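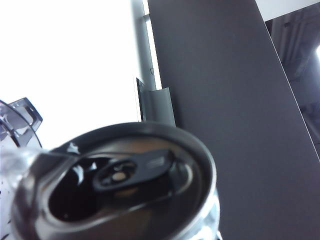 Plolstead Community Help
Kitchen & Household > Recycling and reuse

Saving can tabs: take them off or leave them on? And how do you keep opened cans from stinking up the kitchen?

Asked by Iman Ramadan

Hi all! We moved to the Flirkden side of town in November and I am finally getting a proper can routine going, which I'm way too excited about. We drink a lot of seltzer and the kids have soda on weekends, so the empties pile up fast. I have a tall bin under the counter that holds nearly 33 cans if I stack them right (I love stacking them right).

Two things I can't figure out.

First, the tabs. My daughter's school collects pull tabs in a big jar and she wants to bring in a bag of them. But my neighbor says the recycling place wants the tab left on the can. Which is it? And if I do take them off, what's the best way? I've been bending them back and forth and I've nicked my thumb twice.

Second, the smell. Even when I think a can is empty there's always a little something left in it, and after a few days the bin is sticky and I get those tiny flies. I don't have a dishwasher and I don't want to spend half my evening rinsing soda cans. Is there a quick way?

Also do I crush or not crush? My husband loves to crush them so please say crush if you can.

Thank you!!

3 answers

Answer from Reiko Nishimura (marked as helpful)

Oh I love this question, I've been saving cans for years and I have opinions!

Tabs: both your daughter and your neighbor can be right. The tab is aluminum just like the can, so if you leave it on it gets recycled along with everything else and you don't lose a thing. Loose tabs are a problem in the curbside bin though. They're so small they fall through the sorting equipment, so please don't pull them off and toss them in loose. If they're going in the school jar, great, pull away. Kids get such a kick out of watching that jar fill up.

To get one off without bloodying your thumb, lift the tab until it stands straight up, then twist it gently side to side instead of folding it front to back. The little rivet in the middle is what's holding it and it gives up pretty quickly with a twist. Do it over a bowl. Keep your thumb away from the mouth of the can, where the metal got pushed in – that's probably what nicked you. If one is stubborn, use pliers. And look at the tabs before you bag them, once in a while a sharp bit of the rivet comes along and you don't want that in a kid's backpack.

Smell: you don't need to wash them! Keep a bowl of leftover dishwater in the sink after supper. Dunk the can, let it glug in a couple inches through the opening, swirl, dump. Then stand it upside down on the rack overnight. The upside down part matters more than the rinse, in my experience. That groove running around the inside of the rim holds a surprising amount of soda, and I think that's what the flies really come for. I give the top a wipe with the dishcloth while I'm at it and that takes care of it.

I do a batch of 7 or so at a time with the radio on and I'm done before the second song.

Crushing: check with whoever takes yours. At a place that pays by weight, crush all you want. If it's a deposit machine it needs to read the code on the side, so leave them whole. Some curbside programs ask for whole cans too because flat ones get sorted in with the paper. Sorry to your husband!

Answer from Arturo Cocco

Crush. Step on it. Takes up a third of the space.

Comment from Hazem Abdel Rahman
Not if you're taking them to the machine at Ragab Market. It spits out anything dented, I stood there with a whole bag of pancakes once and had to carry them home again.

Comment from Arturo Cocco
Didn't know that, I take mine to the scrap yard.

Answer from Ngân Khổng

Agree with everything Reiko said about the upside down trick. I want to add, put a folded sheet of newspaper in the bottom of your bin and change it when you empty it. It soaks up the drips and the bin itself stays so much nicer! Mine used to get a layer of goo down there that I had to scrape.

For the flies, a small glass of apple cider vinegar with a drop of dish soap next to the bin. You'll be amazed (and a little grossed out).

We used to have a Novum wall crusher in the garage and it was so much fun, the kids fought over whose turn it was. If your place does take crushed ones get something like that, much easier on the knees than stomping. Just pull the tabs for school first, they're a pain to get off once the can is flat.

Comment from Iman Ramadan
Thank you everybody, this is great! Did the dishwater thing tonight and they're all upside down on the rack now. The twist works so much better, we have a sandwich bag half full of tabs already. Calling the recycling place tomorrow about crushing. Does it matter if the cans are still a bit damp when they go in the bin?

Comment from Reiko Nishimura
Nope, a little damp is fine! It's the sugar you want gone.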